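Jeltora 탁상형 제습 보관함 사용 설명서
3장. 설치와 첫 사용

3.1 설치 전 확인

본 장에서는 Jeltora 보관함의 본체 조립, 전원 연결, 습도 설정, 첫 가동 방법을 설명합니다. 카메라 렌즈, 현미경 부품, 우표, 필름처럼 습기에 약한 물품을 보관하는 용도로 제작된 제품입니다. 식품, 의약품, 살아 있는 식물은 보관하지 마십시오.

포장을 푼 뒤 다음 구성품이 모두 들어 있는지 확인하십시오.

본체 1대
선반
전원 어댑터
디지털 습도계(본체 문 안쪽에 장착됨)
예비 문 패킹
보증서

빠진 구성품이 있으면 조립을 시작하기 전에 구입처로 연락하십시오. 포장재는 보증 기간 동안 보관하는 것이 좋습니다. 수리를 위해 제품을 보낼 때 원래 포장재를 사용하지 않아 생긴 파손은 무상 수리 대상에서 제외됩니다.

3.2 설치 장소

1. 평평하고 흔들리지 않는 곳을 고릅니다. 바닥이 기울어져 있으면 문이 완전히 닫히지 않아 습도가 내려가지 않습니다.
2. 벽과 본체 뒷면 사이를 5cm 이상 띄웁니다. 뒷면의 배출구로 수분이 빠져나갑니다.
3. 직사광선이 드는 창가, 난방기 옆, 욕실 입구는 피합니다.
4. 본체를 다른 가구 안에 넣어 사용하는 경우에는 가구 문을 열어 두어야 합니다.

주의: 본체 위에 무거운 물건을 올려놓지 마십시오. 상판이 휘면 문틀이 함께 변형됩니다.

3.3 선반 끼우기

1. 문을 활짝 열고 안쪽의 보호 테이프를 모두 떼어 냅니다.
2. 선반의 홈이 있는 쪽을 앞으로 향하게 잡습니다.
3. 좌우 레일의 높이가 같은지 확인한 다음 선반을 끝까지 밀어 넣습니다.
4. 선반을 가볍게 당겨 봅니다. 걸림턱에 걸려 빠지지 않으면 바르게 끼워진 것입니다.

참고: 맨 아래 레일은 제습 모듈과 가깝습니다. 이 위치에는 종이나 필름을 두지 말고 금속 부품이나 렌즈를 두십시오.

3.4 전원 연결

1. 동봉된 어댑터의 둥근 플러그를 본체 뒷면 단자에 꽂습니다.
2. 어댑터를 벽면 콘센트에 꽂습니다.
3. 앞면 표시등이 녹색으로 켜지는지 확인합니다. 주황색으로 깜박이면 플러그를 뽑고 잠시 기다렸다가 다시 꽂습니다.
4. 계속 깜박이면 7장 '고장으로 생각되는 경우'를 참조하십시오.

경고: 다른 제품의 어댑터를 사용하지 마십시오. 젖은 손으로 플러그를 만지지 마십시오.

3.5 습도 설정

공장 출하 시 설정은 '표준'입니다. 대부분의 광학 기기는 이 설정 그대로 사용하면 됩니다.

1. 설정 버튼을 길게 누릅니다. 습도계의 숫자가 깜박입니다.
2. 위아래 버튼으로 '종이', '표준', '건조' 가운데 하나를 선택합니다.
3. 설정 버튼을 한 번 더 눌러 저장합니다. 숫자가 깜박임을 멈춥니다.

가죽 케이스나 오래된 필름을 '건조'에 오래 두면 갈라지거나 말릴 수 있습니다. 가죽 제품이 함께 들어 있으면 '종이'로 설정하십시오. 정전 후에도 저장한 설정은 유지됩니다.

3.6 첫 가동

1. 아무것도 넣지 않은 상태로 문을 닫습니다.
2. 2시간 동안 가동하면서 습도계의 숫자가 내려가는지 확인합니다.
3. 목표 습도에 이르면 물품을 넣습니다. 한꺼번에 많은 물품을 넣으면 습도가 일시적으로 올라가지만 고장이 아닙니다.
4. 첫날에는 문을 자주 여닫지 마십시오.

장마철에는 목표 습도에 이르기까지 시간이 더 걸립니다. 하루가 지나도 숫자가 변하지 않으면 문 패킹이 접히거나 이물질이 끼어 있지 않은지 살펴보십시오.

3.7 물품 정리

작은 물품은 종류별로 나누어 뚜껑 있는 상자에 담은 뒤 선반에 올립니다. 상자 뚜껑을 꼭 닫으면 안쪽의 습기가 빠져나오지 못하므로, 처음 며칠은 뚜껑을 열어 둡니다.

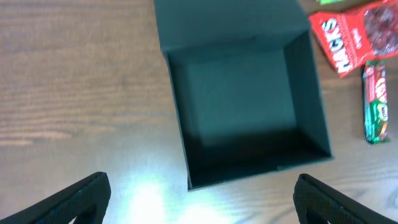
1. 물품의 먼지를 마른 천으로 닦습니다. 물티슈나 세정제를 사용한 경우에는 완전히 말린 다음 넣습니다.
2. 렌즈는 앞뒤 캡을 느슨하게 끼웁니다.
3. 우표와 필름은 중성지 봉투에 넣어 세워 둡니다.
4. 물품끼리 닿지 않게 간격을 둡니다. 선반 뒤쪽의 통풍구를 막지 마십시오.
5. 건전지는 기기에서 빼내어 따로 보관합니다.

참고: 실리카겔을 함께 넣을 필요는 없습니다. 이미 습기를 머금은 실리카겔은 오히려 내부 습도를 높입니다.

주의: 방충제나 향이 강한 물질을 넣지 마십시오. 밀폐된 공간에서 렌즈 코팅과 고무 부품을 상하게 합니다.

3.8 설치 후 점검

문 패킹은 한 달에 한 번 마른 천으로 닦습니다. 패킹이 굳거나 갈라졌으면 동봉된 예비품으로 교체합니다. 교체할 때는 모서리부터 끼우고 긴 변은 나중에 눌러 넣습니다.

습도계는 매년 12월에 점검하는 것을 권장합니다. 난방으로 실내가 건조해지는 시기이므로 실내용 습도계와 나란히 두고 값을 비교한 뒤, 차이가 크면 5장의 보정 절차를 따릅니다.

추가 선반(부품 번호 866)과 문 패킹은 Oltholm 부품 판매처에서 구입할 수 있습니다. 배송비는 3,000원이며 제주와 도서 지역은 별도입니다.

본 설명서의 내용은 2023년 5월 20일 기준이며, 제품 개선을 위해 예고 없이 변경될 수 있습니다.

다음 장: 4장. 일상적인 사용과 청소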